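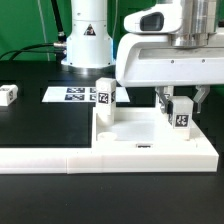 A white robot arm against a bright green backdrop

Search the Learning Pages Enter a word Go

How Films Are Edited

A film is made of many short pieces called shots. A shot begins when the camera starts to record and ends when it stops. The person who chooses the shots and joins them together is called the editor.

The place where one shot changes to another is called a cut. Ryszard Szewczyk edited the film "Jokum," a story about a boy who lives beside a lighthouse. He was given more than 900 shots and used 402 of them. The others were kept in storage.

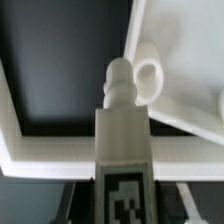 White bars meeting at a corner, with dark gray behind

Editors also decide how long each shot will last. Short shots can make a chase feel fast. Long shots give viewers time to look at a face or a place -- or simply to wait with the character.

Tuva Nordin, who directed "Jokum," asked for one very long shot of the sea. It lasts 363 seconds, or just over six minutes.

Words to Know
Shot: one piece of film recorded without stopping.
Cut: the change from one shot to the next.

"Jokum" is shown to school groups at the Rastley Film House on Tuesday mornings in June.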